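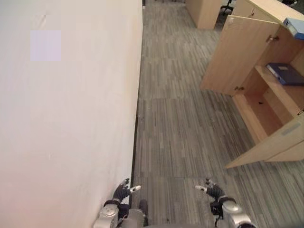 Catalogue > Meeting Room > Flipchart Stands > Stetura 2

Stetura 2 Flipchart Stand

Print this page | E-mail this page

The Stetura 2 is a folding flipchart stand for offices, classrooms and halls. It replaces the original Stetura, which we stopped selling in December. The legs are longer than before and the pad clamp now takes both two-hole and five-hole pads.

The board is white-coated steel, so it can be written on with dry-wipe pens when no pad is fitted. Magnets hold on it too. A pen tray clips to the bottom edge and comes off for packing.

Height is set with a twist collar on each leg. Turn to the left, pull the leg to length, turn back to lock. The rubber feet grip on hard floors and short carpet. On thick carpet, open the legs to the second stop.

In the box: stand, pen tray, clamp bar, 8 paper magnets, 2 spare feet. Pads and pens are sold separately.

Weight and folded size are printed on the end of the carton. The stand fits the Trolton carry bag, but the older Cirner bag is too short for it.

Spare parts
Feet, collars and clamp screws are kept in stock. Quote part number 2267 for the collar set. Collars from the original Stetura do not fit.

Cleaning
Wipe with a damp cloth. Do not use scouring pads or anything containing acetone. Old pen marks usually come off with the Gbeho board spray.

Delivery and returns
Stands go out by carrier and need a signature. Orders received before 2 p.m. leave the same day. Unused stands can be returned in the original carton. Please ring first and ask for Trinidad Bustos in returns. For school and bulk orders, speak to Eulalia Pereyra.

Related items
Trolton carry bag, long
Gbeho board spray
Cirner plain pads, pack of five
Stetura wall rail
Dry-wipe pens, mixed colours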